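Clornenden (robot training method)

Clornenden is a method for training robot arms to do household chores in simulated kitchens before they are tried in real ones.

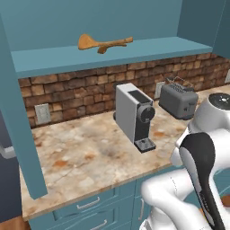

Cabello has argued that a score earned in a simulated kitchen says more about the kitchen than about the robot, and that results of this kind should be reported with the simulator's name in the headline. Supporters of the method regard this as unfair, though they have not produced much evidence against it.

Background

The method was developed by Anselmo Seixas and Deisy Mosquera at Hemano, a robotics firm, and first described in a technical report released one January. It grew out of an older in-house system, Pacheco, which relied on people steering a real arm by hand through every task. Pacheco was slow and costly, and its training data came from a single test kitchen with the same cupboards and the same lighting.

Method

Clornenden starts with a small set of recorded demonstrations. Software then places the same task in new kitchens, changing the colour of the cabinets, the pattern of the countertop, the position of appliances and the shape of the object to be handled. A control program is trained on the whole collection. The object may be a utensil left on a shelf, for instance, with a coffee machine and a toaster on the counter below.

The report calls these changes "scene variation" and treats them as the main reason for the method's success. Critics note that most of the changes affect how things look. Weight, friction and the give of a drawer slide are varied far less, and these are the things that tend to go wrong when a gripper meets a real spoon.

Reported results

In the original report, the trained program was tested on 11 tasks in simulation and beat Pacheco on 9 of them. The authors described this as strong evidence that varied scenes lead to more general skills. The claim is hard to judge. Pacheco had been trained on real recordings and was moved into simulation for the comparison, a change that would be expected to hurt it. The report mentions this in a footnote and does not try to measure the effect.

Tests on a physical arm were more limited. Only 2 tasks were tried, both of them simple pick-up jobs, and the report gives no breakdown of failed attempts.

Attempts to repeat the work

Jeferson Tavares and Cleiton Miranda rebuilt the method at the Ellell laboratory using the published code. They ran the training 31 times with different random starting points and found a wide spread in the outcomes. The best runs matched the published figures — the typical run fell well short of them. They suggested that the original authors may have reported a favourable run without meaning to.

Seixas and Mosquera replied that the Ellell group had used an older version of the physics software. Tavares and Miranda repeated part of the work with the newer version and reported a smaller gap, but a gap all the same. The disagreement has not been settled.

Assessment

The method is cheap to run and easy to adapt, and several groups use it as a starting point for tasks they later refine on real equipment. Whether it teaches skills that carry over by themselves is still an open question. No study has yet compared it with a program trained on an equal amount of plain, unvaried simulation — a basic check that Cabello asked for soon after the first report came out.

See also

Domain randomization
Imitation learning
Robot simulation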